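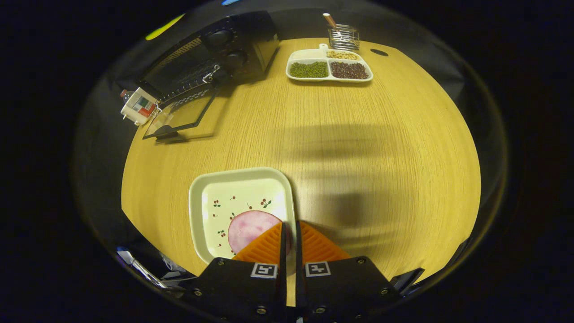 Prato quadrado de cor creme sobre a mesa redonda de madeira clara

De: Secretaria da Lista de Operações e Instrução
Para: membros inscritos
Data: 18/08/2018
Assunto: Re: Horas de familiarização no bimotor Drenon — calendário e requisitos

Exmos. Senhores,

Em resposta à mensagem do Sr. Elie Khoury, que se transcreve abaixo, cumpre a esta Secretaria prestar os esclarecimentos solicitados e comunicar as alterações entretanto aprovadas pela Direção de Instrução.

Elie Khoury escreveu:
> Exmos. Senhores,
> Recebi a circular sobre a familiarização no Drenon e ficaram-me duas dúvidas.
> A primeira: as horas feitas em Vutham no ano passado, ainda com o painel
> antigo, contam para o mínimo exigido? A segunda: quem já tem a qualificação
> de voo por instrumentos válida tem de repetir a sessão teórica completa?
> Agradeço ainda que confirmem se a pista de Lakatos continua limitada a
> operações diurnas, pois a minha tripulação tem lá duas rotações previstas.
> Com os melhores cumprimentos,
> Elie Khoury

Quanto à primeira questão, as horas voadas em Vutham com o painel anterior são aceites até ao limite de 18, desde que constem da caderneta com a rubrica do instrutor responsável. As restantes terão de ser efetuadas na configuração atual. Os pilotos que apresentaram cadernetas sem rubrica serão contactados individualmente.

Quanto à segunda, a qualificação de voo por instrumentos não dispensa a sessão teórica. Dispensa apenas o módulo de revisão de procedimentos de aproximação, mediante entrega prévia de cópia do averbamento. O módulo sobre o sistema de combustível mantém-se obrigatório para todos — incluindo os instrutores.

A pista de Lakatos permanece restrita a operações diurnas. A altura mínima para interrupção de aproximação nos voos de instrução passa de 400 para 500 pés acima do terreno, com efeito imediato. Solicita-se aos comandantes que atualizem as fichas de bordo e devolvam as antigas ao balcão de operações.
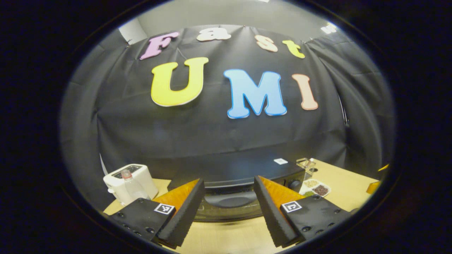
O manual de familiarização, na sua segunda edição, tem 184 páginas e substitui integralmente a versão distribuída na primavera. A impressão ficou a cargo da Skutis, que entregará os exemplares encadernados no hangar principal. As cartas de Vutham e Lakatos passam a constituir anexo separado, para facilitar a consulta na cabina. Os separadores dos capítulos terão títulos em letras grandes, de cores diferentes, como as de «Fast UMI» sobre o pano preto, com o amarelo reservado aos procedimentos anormais e o azul aos normais. As listas de verificação continuam a ser impressas a preto, em cartão, e não devem ser plastificadas pelos utilizadores.

As inscrições para as sessões de agosto fazem-se por resposta a esta lista, com indicação do número de licença e da base. Não serão consideradas inscrições por telefone. As tripulações com rotações já publicadas têm prioridade na atribuição de lugares.

Com os melhores cumprimentos,

A Secretaria
Lista de Operações e Instrução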